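Housing & Household Economics - Unit 4 notes
Shared space: who pays, who cleans, who decides
Instructor: Parvathi Unnithan

Typed up fast before section, so fill in your own gaps. Reading is the Yazzie chapter in the packet. Skip the appendix.

Where we left off

Private goods vs. shared goods inside a household. A sandwich is private - I eat it, you don't. A hallway is shared. Everybody walks through it, everybody drops things in it. The unit is about that second kind.

Terms to know

Commons - a resource open to a group, where use by one person leaves a bit less (or a bit worse) for the rest. Fridge shelf, hot water, entryway, parking spot, quiet.

Free riding - taking the benefit, skipping the cost. Usually not on purpose. Most people in shared housing think they do more than thier share. Add up what everyone claims and you go way over the whole.

Congestion - too many users at the same hour. Bathroom at 7:30 am. Same bathroom at 11 has no congestion at all. So it's a timing problem before it's a size problem.

Spillover - my choice lands on you. Noise, smells, stuff left out where you walk. Can be good too (someone bakes).

Entryways

Good small case. Low value per square foot on paper, but every person crosses it several times a day. Storage furniture gets bought, then floor gets used anyway. Why? Putting a thing on the floor costs zero seconds. Putting it on a rack costs a few, and the person who saves the time is not the person who has to step over it later. Classic spillover. Note the rack fixes capacity, it does nothing about incentive. 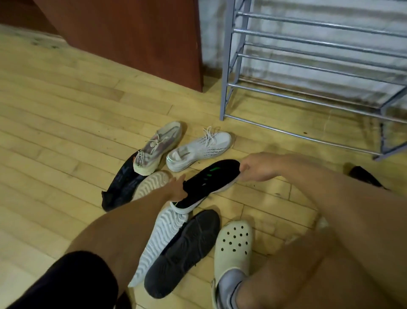

Three ways groups handle a commons

a) Rules. Written or not. Chore chart, shelf labels, quiet hours. Cheap to write and expensive to enforce - someone has to be the one who says something. That cost is real, put it in your model.

b) Prices. Pay in, pay out. The Stulel house (case in packet) charged 2 dollars for any item left in the front hall overnight. First month it worked. After that people treated it as a storage fee and left more. Compare to late pickup fees in the reading. A fine can turn into a price, esp. if it's small.

c) Splitting it up. Turn the commons into private pieces. One hook each, one shelf each. Works when the thing divides cleanly. Does not work for floor space or noise. Also you lose flexibility - empty shelf sits empty while next one overflows.

Most real households mix all of these and never write any of it down.

Ownership inside the commons

Second layer. The space is shared but the objects in it mostly belong to one person each. So whoever tidies has to sort: whose is it, does it have a mate, can I move it. Sorting is labor. In time diaries it gets filed under "cleaning" or doesn't get filed at all. Ask yourselves who in your household knows where everything is. That person is holding information the others use for free. 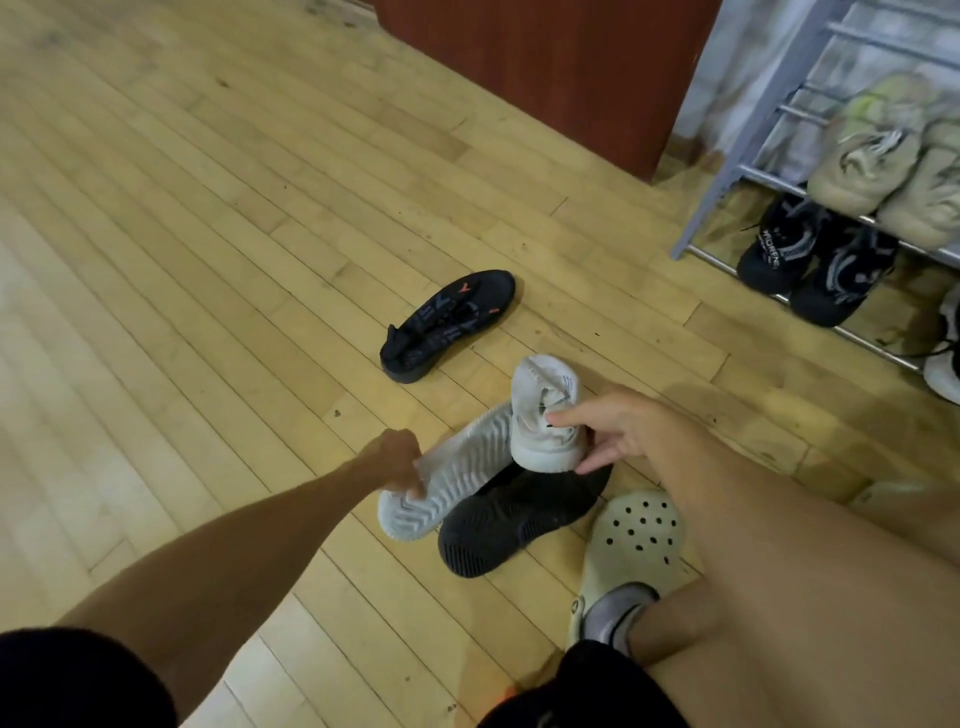

Fig. 2. Pairs. One sneaker by itself is worth next to nothing - economists call these perfect complements.

On complements, since it came up last time: left and right shoe is the textbook case. L-shaped indifference curves. A third left shoe adds nothing. Draw it, it will be on the problem set. Then think about household versions that are not quite perfect: pot and lid, sheet and pillowcase, lamp and outlet.

Cost of maintenance

Building level now. Triris Court - tenants pay into a common fund, 1,000 dollars a year per unit. Covers floors, stairs, lights. Hallway floor wear is nobody's single fault, every pair of soles adds a little. Hard to bill by use, so flat fee. Who gains from flat fee? Heavy users. Who loses? The person who travels half the year.

Ninen (the co-op) did it with labor instead, 2 hours a month each. Problem was quality. An hour from someone who cares is not an hour from someone who doesn't, and the sheet only records hours.

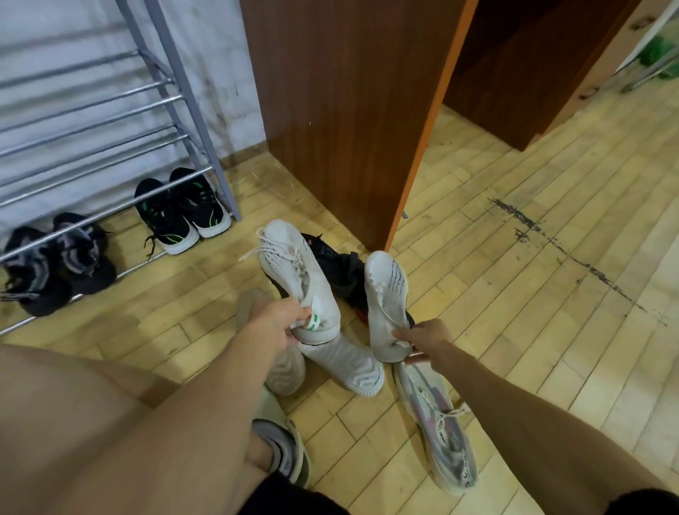 Fig. 3. Sorting as labor. Does it go in anyone's time diary?

For section

- Pick one shared space where you live. Not the kitchen, everyone picks the kitchen.
- Which of a, b, c is in use? Be specific, what happens when somebody breaks it.
- Find one cost that falls on a person who didn't cause it.
- One page. Drawings fine. Hand-writen fine if I can read it.

Problem set is due at the end of June, before noon, in the box by my door. Late ones lose a grade, and yes I know what I said about fines.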